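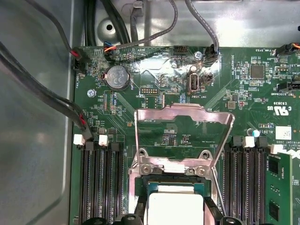
Trevari to take apart retired workstations for parts at Illo site

May 21, 2025

Trevari has started stripping retired office workstations for reusable parts at its Illo site, the company said. Processors and memory modules that pass testing will be used to repair machines still in service with its customers.

The work covers desktop towers returned by Verbeke, an engineering firm that is replacing the computers in 4 of its offices. Until now, Trevari sold most returned towers whole or sent them to a metals recycler.

"A tower can be too old for the person who had it and still have good memory in it," said Evanthia Dimitriou, who runs the parts program. "We were paying for the same modules new while they went out the back door by the pallet."

Each tower is laid on its side and opened, and the memory is taken out before the processor. The modules go into a slotted holder next to the case so they do not touch each other. The processor comes out last. Its lever is released, the metal plate is lifted and the chip is raised straight up by its edges.

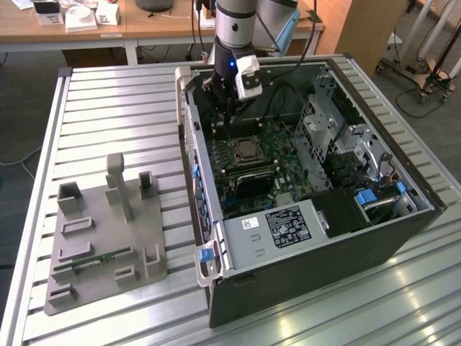 Dimitriou said the socket is where most damage happens. The contacts under the processor bend easily, and a board with bent contacts is usually not worth fixing. Boards that come through in good shape are kept with a cover over the socket.

The company set a target of 15 minutes for each tower, including the label and the log entry. Parts are tested at a separate bench before they are listed as stock. Memory that shows an error is run a second time and then scrapped if the error comes back. Coin-cell batteries are removed from boards that will not be reused and are collected for recycling.

Parts that pass will carry a 10-month warranty. They will be offered first to customers with repair contracts, and any left over will be sold through Vilis, a dealer in used computer equipment. Trevari did not give prices.
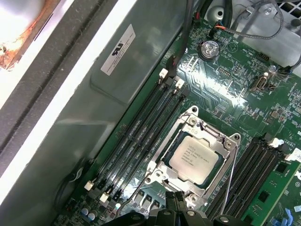

A processor in the open socket of a workstation motherboard, beside a bank of empty memory slots.

Drives are not part of the program. They are handled under a separate agreement with Verbeke, and the company declined to discuss its terms.

Trevari plans to add power supplies in October if testing equipment arrives on schedule. Dimitriou said graphics cards are also being considered, but that few of the ones returned so far are in demand. The Illo site has 5 people assigned to the work.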